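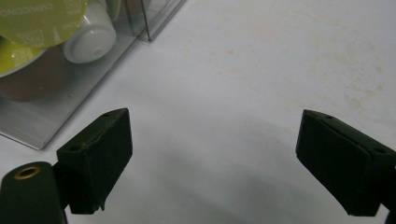
Product notes by Yee-man Huang, Bustinix

Udgate 351 Dowsing Pendulum, Brass, with Chain and Storage Tube

The Udgate 351 is a turned brass pendulum for dowsing, chart reading and chakra work. It replaces the earlier Udgate with the cast body. The body is a plain teardrop with a screw cap at the top and a hollow chamber inside for a witness sample (a hair, a few grains of soil, a small stone chip). The weight is 28 grams with the chamber empty. A filled chamber adds very little, but the swing should be checked again after each change of sample.

Specifications
Body: solid brass, turned, unlacquered
Weight: 28 g, chamber empty
Chain: brass cable link, soldered rings
Finger grip: brass bead, fixed
Tip: pointed, slightly blunted
Storage: cardboard tube with felt lining
Warranty: 2 years on chain and cap thread

Balance
Each body is spun on the lathe after the cap is fitted and corrected at the shoulder if it runs out. The tip should hang directly under the chain ring. If it does not, unscrew the cap, clean the thread with a dry brush and close it again hand tight. Do not use pliers. The thread is fine and will cross if forced.

Establishing a response
Hold the chain between thumb and forefinger with the wrist relaxed and the elbow supported. Ask for a yes, wait for the swing to settle into a direction, and write it down. Do the same for no and for unclear. Users of the Grulen method take the three responses in the reverse order, and the 351 can be used either way. Responses differ from person to person and should be set again if the pendulum changes hands. 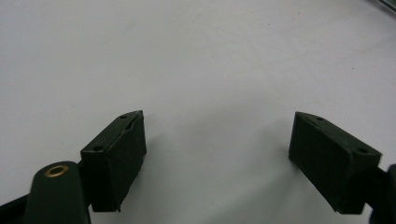 Chart work needs a shorter chain than field work. Drop the tip until it clears the chart by the thickness of a finger, then hold the chain at that link for the whole session. Without a chart, use a matte surface with nothing printed on it. A plain white tabletop like the one in the photo is suitable, and even lighting of that kind makes a small swing easier to follow. Glass and polished stone throw reflections that are hard to separate from the tip.

Clearing and care
Unlacquered brass will darken. This has no effect on use. Wipe with a dry cotton cloth and keep the body out of salt water, which attacks the thread. For energetic clearing use smoke, sound, or a night on a windowsill. Empty the chamber first.

Charts and spares
The Kwan chart set fits the storage tube when rolled. Spare chains and caps are sold separately. Caps from the cast Udgate do not fit.

Availability
The current batch is almost 1000 pieces. The next is due in October.

The 351 is not a medical device and is not sold for diagnosis.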